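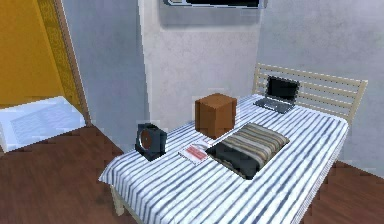 Apartment listings should state how well the rooms are separated from each other by sound. They already state floor area, heating type, the year of the last rewiring and whether a dishwasher is included. A buyer can read all of that in a minute and still have no idea whether a phone call in the kitchen can be followed word for word in the bedroom.

Most building codes concern themselves with the wall between one household and the next. Inside the apartment the designer is usually left alone, and the designer tends to spend the money elsewhere. The result is a home that is well protected from its neighbors and poorly protected from itself. When homes were occupied mainly in the evening, this was tolerable. It is less so when two adults take calls from the same 500 square feet all week.

I went through the sales documents for the Tredero development in Fuscombe, which has 417 apartments in three blocks. The party walls are described down to the thickness of the mineral wool. The partitions inside the apartments get one line: "lightweight, painted." Doors get a finish code. The sales office, when asked in writing, replied that internal doors "meet the applicable standard." There is no applicable standard for those doors, as far as I can find, so the statement is hard to fail.

The usual objection is that ratings are too technical for buyers. Energy labels were also too technical once. A buyer doesn't need to understand a decibel to see that one apartment scores higher than another, and an agent doesn't need to understand it to copy a figure into a form.

A better objection is that laboratory ratings mislead. A partition is tested alone, sealed into an opening between two heavy rooms. Once built, it has outlets in it, a gap under the skirting and a door. The combined performance is governed largely by the weakest part. Take a good partition, fit an ordinary door with a clear gap at the bottom, and the buyer ends up with something close to the performance of the door. Spending more on the partition after that point is waste.

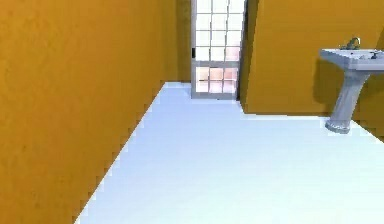

Doors, then, are where the argument should be settled, and they are where the trade is most evasive. A door is sold on appearance, on fire performance where that is required, and on daylight. Daylight is a fair thing to want. A tall glazed door at the end of a long orange wall, with its panes set out in a grid, can pass light between two rooms in a way a solid leaf can't. But every pane has an edge, and every edge depends on a bead or a line of sealant that the drawing rarely specifies. Thickness of glass matters as well, and so does the seal around the leaf. None of this can be judged by looking, which is exactly why a measured figure is needed.

Sarıgül, a door manufacturer, did once print a sound figure for its whole interior range. The plain leaf with no threshold seal was given as 22 dB, an unflattering number, and the current catalog omits the column. I regard the old catalog as the more useful document. A low number lets a buyer decide that the room will be a dining room and leave it at that. Basent, its main competitor, prints "acoustic comfort" next to a leaf icon.

My proposal is modest. Measure on site, after the doors are hung and the floors are down, with the doors closed. Take one pair of rooms per apartment type: the main bedroom and the living area. Publish the result next to the floor area. A visit by a technician with a loudspeaker and a meter costs the developer perhaps $300 per apartment type - less than the staging furniture - and large blocks have few types.

The figure should carry the condition of the test, including whether a threshold seal was fitted. If the seal is an optional extra, the listing should give the result without it.

Older homes could be exempt until they are next sold. I would accept a long transition. I would not accept a star rating, or any scheme in which the developer chooses which room gets measured.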